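Section 4: When the gripper lets go (or won't)

Read this section before you need it. Most people meet it with one hand on the handle and the other picking a tomato off the rug. It applies to the Morko hand-held gripper, single or in pairs, and replaces the loose sheet Allstead sent out in May, which had the steps in the wrong order.

4.1 What a fault looks like

Three faults account for nearly all the calls that reach Janaína Meireles at the service desk.

Slow release. The jaws open late, or one side opens before the other. The fruit is then carried a short way past the box and set down on nothing.

Creep. The jaws keep closing after you have stopped squeezing. Oranges forgive this. Tomatoes do not.

Dead trigger. Nothing moves. Check that you have switched it on before ringing us. We will ask, and we will wait while you look.

CAUTION: Do not push a finger between the pads to find out which fault you have. The gripper cannot tell you from a mandarin.

4.2 Clearing a slow release

1. Stop work and lower the gripper until whatever it is holding rests on the table.
2. Switch off at the handle. Wait 29 seconds. The spring needs all of them, even the last few, which feel like showing off.
3. Open the jaws by hand, holding the links well back from the fingertips.
4. Look along both arms for anything caught at the pivots.
5. Wipe the housings and links with a dry cloth. No sprays, and no blowing on it.
6. Switch on and open and close the jaws twice with nothing between them.

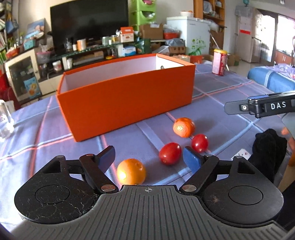

Lint is the commonest cause of a slow release, and the least glamorous. It comes off tablecloths, sleeves and cats, settles on the casing and in time works its way into the joints. A black housing shows it up nicely: pale fluff and hairs over the left one mean a wipe is due before you go any further. Give the two large silver pins at the bottom of the links the most attention, then the smaller ones at the upper joints. Scratches on the casing do no harm and need not be reported, however strongly you feel about them.

NOTE: If the fault comes back within the same session, stop. A second wipe has never yet cured what the first one didn't.

4.3 Clearing creep

1. Switch off at once, even if the fruit is still in the jaws.
2. Support the fruit from below with your free hand and ease the jaws apart.
3. Check that both blue pads are seated flat. A lifted pad makes the gripper think it has hold of less than it has.
4. Press down any loose edge. Replace the pad if it won't stay put. Glue voids the warranty and, in the Ellmont case, removed a thumbnail.
5. Test on a citrus fruit first and leave the tomatoes until last.

CAUTION: When two people share a table, both grippers go off before either is cleared. Say so out loud and wait for an answer. A nod doesn't count.

4.4 Returning a unit

Send it to the Mohamedi workshop in its own case, with the pads on and a note of what it was holding at the time. Please remove the thing it was holding.

Section revised Wed 17 July. Throw away earlier copies.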